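Home News Reviews Submissions Back Issues Contact

Search this site Enter keywords Go

Stestero closes its fixed forms contest, revises rules for triolet and villanelle

6 May 2023

The poetry quarterly Stestero has closed entries for its fixed forms contest and published a revised set of rules that will apply from the next round. The changes cover the triolet, the villanelle and the pantoum. The sestina rules stay as they were.
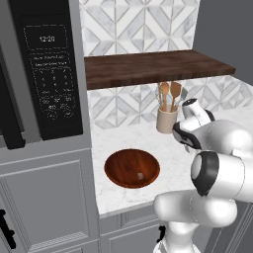
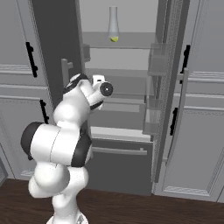
The magazine received 97 entries before the deadline. Of these, 29 have gone forward to the second reading. The largest group on the longlist is villanelles, followed by triolets. Only two pantoums remain. The editors have not released titles, as the second reading is done without names attached.

The main revision concerns repeated lines. Under the old rules a refrain had to return word for word, with changes allowed only in punctuation. The new text permits a change of one word per return, provided that the end word stays the same and the line keeps its meter. In a triolet this applies to lines four, seven and eight, and line eight is measured against line two. In a villanelle each of the two refrains is measured against its first appearance, so small changes cannot build up from one stanza to the next.

Gwenaël Boyer, who edits the formal verse section, wrote in the notes to the rules that the old wording had been read in different ways by different readers. "A comma moved is a change of sense in some poems and no change at all in others," Boyer wrote. "We had entries marked down by one reader and passed by the next on the same line. The rule now says what is counted."

The notes also deal with rhyme. Slant rhyme is accepted in all forms if it is used throughout. A poem that opens with full rhyme and turns to slant rhyme partway will be read as irregular and scored on that basis - it will not be returned. Identical rhyme outside the refrain is still marked as a fault in the villanelle.

Meter is treated more loosely. Entries may be in tetrameter or pentameter, and a single short line is allowed where the form gives a clear place for it. Syllabic versions are accepted for the triolet only. The scansion sheet, which entrants could attach in February when the round opened, has been dropped. Few people used it, and the readers found that it tended to settle arguments the poem should have settled itself.

Each entrant may now send up to 6 poems, in one file, with no more than two in any one form. Poems that have appeared on a personal page are allowed. Poems printed in a magazine or chapbook are still excluded, including those in small runs.

The shortlist will be printed in the next issue along with a long essay by McGrath on the early English triolet and its French models. The essay argues that the form came over with its light subjects intact and that darker uses were a later development. A reply is planned for the issue after that.

Gerneo will again typeset the contest pages. Refrains will be set in roman like the rest of the poem, and the italics used in past issues have been removed at the request of several contributors.

Entrants who have not had a receipt should write to the magazine and give the title of the first poem in the file. Withdrawals from the longlist can be made until the shortlist goes to print.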